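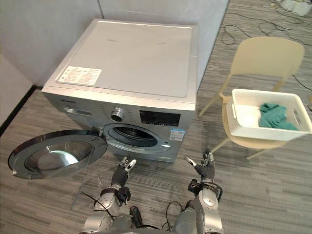
Dumirmont Manipulation Group – Hands and Controllers board
Thread: Five-finger hand or simple two-jaw gripper for the laundry task?

kristof_d wrote:
We have now used the Curura hands on both arms for the washing machine work, and I would like to hear opinions before we order anything more. My impression is good with cloth. The fingers can close on a crumpled piece and hold it while the arm moves back from the drum. With the door I am less happy. The fingertips slide on the outer ring if the wrist comes in at a wrong angle, and the controller needs up to 200 ms before it notices that the grip is lost.

h_sarkozi wrote:
I do not agree that the hand is the problem. The Lakatos controller has a filter on the finger current, and the default setting is too slow for this. Please try level 3 and write here what you get. I changed it in March on the bench arm and the slipping was reported much earlier.

kristof_d wrote:
Thank you, I will try. But will level 3 not give false alarms when the arm accelerates?

h_sarkozi wrote:
Sometimes it does. I accept a few false alarms, they only cost a repeated grasp.

swsung wrote:
I would still vote for two-jaw grippers, sorry. One Kumov gripper is 2875 in our price list, and there are only two moving parts to repair. For opening a door and pulling a towel you do not need so many joints. Also the cables. With these hands I spend more time looking after the cables at the wrist and elbow than working on grasping.

titi_o wrote:
Seung-woo, did you try the two-jaw type on the program dial? I did, on the old machine. It can hold the dial, but turning it needs the whole forearm to rotate, and then the elbow comes too near to the front panel. With the hand I turn it between thumb and finger and the arm stays almost still.

swsung wrote:
I did not try the dial, this is true. In our task the program was already selected.
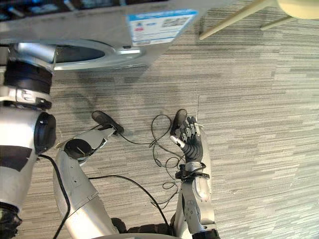

judit.dobos wrote:
Can I use a different gripper on each arm with the same controller?

h_sarkozi wrote:
Each arm has its own tool profile, so you can load the hand on one side and the gripper on the other. Restart the controller after you change a profile, or it keeps the old weight of the tool.

judit.dobos wrote:
Thanks. Then I propose the hand on the right for dial and cloth, the two-jaw on the left for the door.

kristof_d wrote:
I am not sure about this. If the left arm cannot help with the cloth, we must write the unloading again from zero. I would first test the filter, and compare the grippers after that – with the same cloth and the same start position, please.

titi_o wrote:
Agree with Kristóf about the order. I can lend the Kumov adapter plate when you are ready. It is in the drawer under the bench arm, the screws are in the small bag.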